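Clean Out a Card Wallet in One Sitting

Posted Tuesday, November 10, 2020
by Karine Arsenault

Quick one today, kids home early. My card wallet got so fat it wouldn't fold flat anymore so here's how I deal with it. Same method for any wallet with the clear plastic sleeves inside, the kind you flip through like a tiny photo album.

What you need

A table. A dry cloth, a slightly damp cloth. Cotton swabs. Scissors. An envelope for cards you're keeping but not carrying. Phone for the numbers.

Step 1. Open it up flat

Lay it open on the table and leave it there a minute. Sleeves that have been squashed shut for years like to stick together. Peel them apart slowly from the corner, don't yank. The old thin ones split right down the fold and then you're shopping for a new insert.

Step 2. Cards out, one at a time

Push from the bottom with your thumb, grab the top edge, pull straight up. Not sideways. If it won't budge, slide a swab down behind it to break the seal. Don't use a knife, I did that in October and sliced the sleeve and my Plunside library card.

Hold each one up and decide right then. No maybe pile. 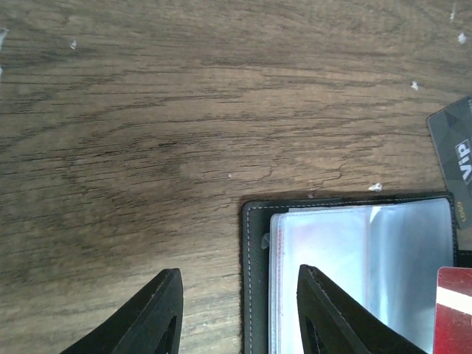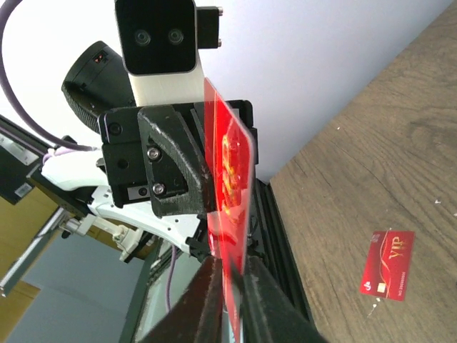 Step 3. Sort

Carry: ID, the bank card you really use, health insurance, transit.

Envelope: spare bank card, the pool pass for Flallurdale (closed til spring anyway), gift cards with money left. Write the balance on a sticky note. I had a Tonder gift card with 67 cents on it. Kept it. Don't know why.

Cut up: anything expired, and loyalty cards for places you don't go. Wibisono coffee card went, I was at 5 stamps and hadn't been in two years. Cut bank cards through the chip and the stripe, and put the halves in diffrent trash bags.

Step 4. Write down the phone numbers

Customer service number for every card you carry. Put it somewhere that is not the wallet. Last four digits are enough to tell them apart, mine ends in 3446 and that's all I write. Never the whole number, never the PIN.

Step 5. Clean the sleeves

Damp cloth on a finger, inside each pocket as far as you can get. Swab for the bottom corners where the crud is. Then dry cloth. Leave it open for an hour before anything goes back in, or the cards will stick all over agian.

Outside of the wallet: dry cloth only to start. If it needs more, barely damp, and go along the stitching, not across it. No alcohol wipes, they can dull the finish.

Step 6. Put it back

One card per sleeve. Two will fit, sure, and then the sleeve stretches and both fall out at the register. Most used in front. ID where you can flash it without pulling it out.

Close it. If it springs open you kept too much, back to step 3.

Receipts are a whole other post. Ditto the junk drawer. If you've got a trick for getting ink off the clear plastic leave it in the comments, mine has a ghost of somebody's business card printed on the inside and I've tried everything I've got under the sink.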